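Speaker notes: Labels and tables in a lending room
Perla Esquivel, Zanda Play Library
Friday, second slot after lunch

140 shares
3 comments

Start when the door is shut. Say name, say Zanda, say that the handout is by the coffee and has the label sizes on it.

The talk covers two ordinary things: how we mark what we lend, and the table we check it on. I was asked to include bins too and I've cut that. If someone wants bins, Estrella Ayala is doing storage in the next slot.

Background, keep it short. Zanda lends toys, balls, puzzles and small equipment to families and to home daycares. Last year we had 2,788 loans. We have one room with a counter, shelving on two walls and a check-in table near the window. Everything that comes back goes across that table before it goes on a shelf.

When I started, the table was dark brown with a strong wood grain. We lost game pieces on it every week. Dice were the worst, then puzzle pieces with a brown back. Nattawut Sriwong suggested painting the top white over a weekend in February. We did that, and it chipped by spring, so we bought a white top and put it on the old legs. Missing pieces got easier to notice the same day. I don't have a figure for that and shouldn't make one up if asked.

Next slide. 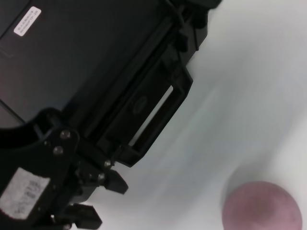 Labels go first because they cause the most work at the desk. A label gets handled every time the item does, and the edges and corners take most of it. Point to the white one low on the left: gray scuffing along the edges, and the numbers smudged to where you mostly can't read them. The small white label near the top left is a different problem. The print is tiny, two lines of it, and I can't read it from where I'm standing. Ask the back row if they can. Small print is fine for a serial number you look up once a year. It does not work for a number somebody reads aloud at a counter with people waiting.

What we use now:

Item number in large type, alone on the label. No name, no logo, no phone number on the same one. We used to put all of it together and the number ended up small.

Second label with the library name, placed somewhere else on the item. If one goes, the other usually stays.

Flat surface if there is one, set in from any edge. Hands go to edges.

Clean with the wipe, let it dry, then press the label down. Ezequiel Trujillo timed us and we were skipping the drying part on busy days. Those are the ones that came back peeling.

Clear cover over the print. Cut it larger than the label on all sides. Round the corners with scissors if you have time.

Soft things get a sewn tag. Balls get neither, see below.

Mention the cost only if asked. A roll of 200 blanks lasts us a while and the covers are the expensive part. We order both from Assefa. Grastetti sells a similar cover that was too stiff for curved plastic but fine on boxes. Other people here may have had a different result with it.

Relabeling day. We do it once in winter when loans are slow. Yesenia Pacheco pulls anything where she has to look twice at the number. She doesn't try to decide if it's really bad, she just pulls it. Last time it took an afternoon and part of an evening — we had planned for the afternoon.

Drink some water.

Balls. They roll off shelves, they don't take stickers, and they come back dirty. We tried permanent marker. It rubbed off onto hands and onto a beige carpet belonging to a very patient family. Now each ball goes out in a numbered mesh bag, and the bag is what gets checked in and out. The ball itself carries no mark. We write the color on the loan card, one word, so "pink" or "green," and that has been enough to match a ball to its bag.

Check-in for a ball is quick. Take it out of the bag, put it on the white table, turn it all the way over once, look for splits and soft spots, wipe it, put it back. A pink ball on a white top is easy to look over. A white ball is harder, and we keep a dark towel under the table for those.

Next slide, and leave it up through questions.
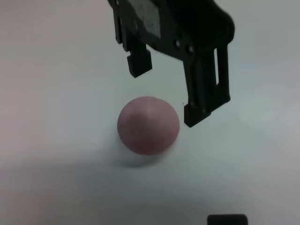 How often should a white table be cleaned if it's in use all day?

We wipe ours at opening, at noon and at closing, and also after anything that comes back sticky. Plain dish soap in warm water, then a dry cloth. Spray cleaner left a film that picked up fingerprints, so we stopped using it. Marker comes off with a little rubbing alcohol if you get to it the same day. After a week it tends to stay.

Other questions that came up at the practice run:

Do you label the box or the toy? Both, same number. Boxes get swapped at home.

What about barcodes? We have them on the boxes, through Ulton. On the toys we still want a number a person can read, for the days the scanner is out.

Who pays for a lost piece? Skip this one. It took up ten minutes last time and every library does it differently. Send them to the policy sheet.

Does the table have to be white? Any pale, plain color should do it. Ask Nattawut about light gray, he uses it at home for model kits and prefers it because there is less glare by the window. If I were buying again I would look at gray.

If there is time left, pass the sample labels down the rows, the old ones first. Get them back before people leave. The curved plastic sample with the stiff cover is the only one I have.

Handouts by the coffee. Estrella at half past.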